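Sustdale Credit Union Bumps Up Its Holiday Club Rate

I got the letter from Sustdale Credit Union last week, and I had to read it twice. Starting 08/07/2026, the Holiday Club savings account pays a better rate on the first $1,000 you keep in it, and the minimum to open one drops to $450. I've had mine for six years (it started as a way to stop putting Christmas on a card!) and I can't remember the last time they changed anything.

Marcela Lukáč at the Umau branch told me you don't have to do a thing if you already have an account. New folks need two forms of ID and a first deposit. The catch — and I do think it's a catch — is that taking money out before November still costs you that month's interest. I did that in March for a car repair and I'm still a little sore about it.
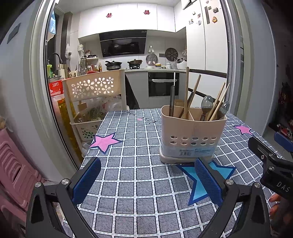
A beige utensil caddy on a checked tablecloth.

My plan is to move my automatic transfer to payday, so the money is gone before I see it. If you've got a Holiday Club somewhere else, tell me in the comments what they're paying you. I'd love to compare before I put any more in.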